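Setting up rim grasps on the Nidix gripper kit

The plate routine ships with the Nidix kit but is turned off by default. Load the Pladel profile first, then set the closing force to 18 N and the approach speed to 5 mm/s. Bring the open fingers over the rim, one on each side, and close. Raise the wrist in small steps and watch the camera feed for movement at the rim.

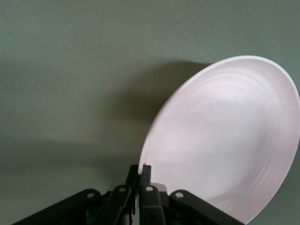
Can the same profile be used for bowls?
Only shallow ones. Deep walls foul the linkage arms before the fingertips reach a usable depth, so load the Closik profile for those.

If the rim creeps during the lift, open the log and look for code 172. It means the fingers closed past the expected rim thickness. Lower the plate, re-zero the fingers and raise the force one step at a time.

For release, tilt the wrist until the far side of the foot touches the table, then lower the near side.
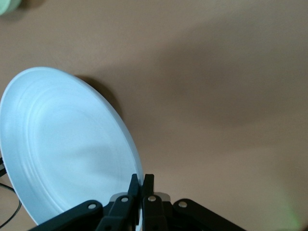 Leave the fingers closed until the wrist load reading settles, then open them halfway and back out along the approach line. Save the finished routine under a new name, as the December firmware overwrites the default slot.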